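I've been meaning to write up the Ellano dinner plates since February, when my sister-in-law Darlene Ouellet talked me into buying a set, and I kept putting it off until I'd lived with them long enough to say something useful. Well, I have now!

We got the lavender. Darlene has the same line in gray and swears hers looks more grown-up, but I wanted a little color on the table and I haven't been sorry. 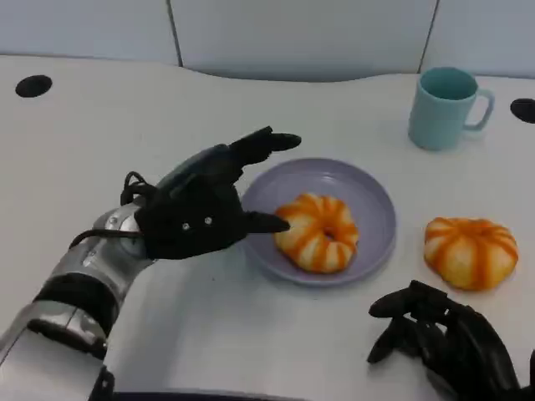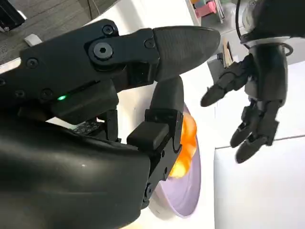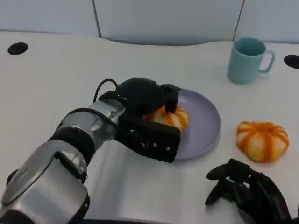

Before these we had a stoneware set from Skerovmont that was lovely to look at and weighed about as much as a bowling ball. My wrists are not what they were, and carrying four of those from the sink to the cupboard had become a chore I dreaded (my husband Mervin would say I dropped two on purpose, and I'll let him think so). The Ellanos are much lighter. I can carry the whole stack in one trip, and they sit nicely on top of each other without that awful scraping sound.

Food looks nice on them, too. Mashed potatoes, green beans, a slice of ham, all of it shows up cheerfully against the lavender. Tomato sauce rinses off if you get to it the same evening. I left a plate of spaghetti out overnight once and it took a good soak with baking soda, but it did come clean.

Now for the complaints, and I do have a couple. They get hot in the microwave, hotter than the food does, so keep a towel handy. The rim is shallow, and anything soupy will try to escape while you're walking to the table. I've also found faint gray marks from our steak knives on the two plates we use most. You have to tilt them toward the window to see them, but if that kind of thing bothers you, it will bother you.

I paid 93 dollars for the set at the Ovmont store, which felt like a lot at the register. The matching bowls were 13 dollars apiece, and I passed on those because we already have more bowls than shelf.

Would I buy them again? Yes, and I may yet, seeing as Thanksgiving is at our house and Mervin has invited his cousins. If you're near Ovmont, go and pick one up in person before you decide on a color. The lavender looked pinker under the store lights than it does in my kitchen.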